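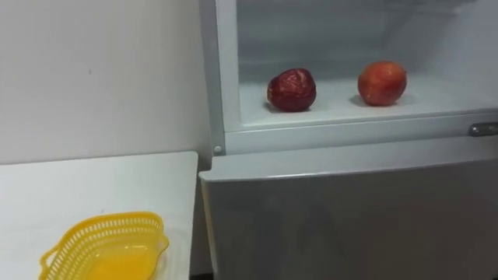 14 de junho de 2020

Querido diário, passei a tarde inteira a ver a entrevista da Parisa Kermani no canal da Golestani e ainda estou meio zonza! Eu que jurava que ela nunca mais ia falar da separação da banda, e lá estava ela, de pijama de seda, a contar tudo (bom, quase tudo, que sobre o Declan Lambert mudou de assunto 2 vezes e eu aqui a gritar com o telemóvel).

Diz que o disco novo sai em outubro e tem 11 faixas, uma delas com o Nima Nouri. Com o Nima! Depois daquela troca de indiretas toda. A minha irmã acha que foi combinado desde o início, para vender, e passámos o jantar a discutir isso. Eu não acredito, ele estava mesmo magoado no vídeo da Páscoa.

O que me irritou foram os comentários. Uma mulher de 32 anos corta o cabelo e aparece logo gente a dizer que está acabada... Ela leu uns quantos em voz alta e riu-se, mas a mim custou-me ouvir.

Mandei mensagem ao Ostap com cerca de 162 pontos de exclamação e ele respondeu "quem?". Enfim. Amanhã volto a ver a parte da guitarra, que essa perdi por causa do telefone da minha mãe.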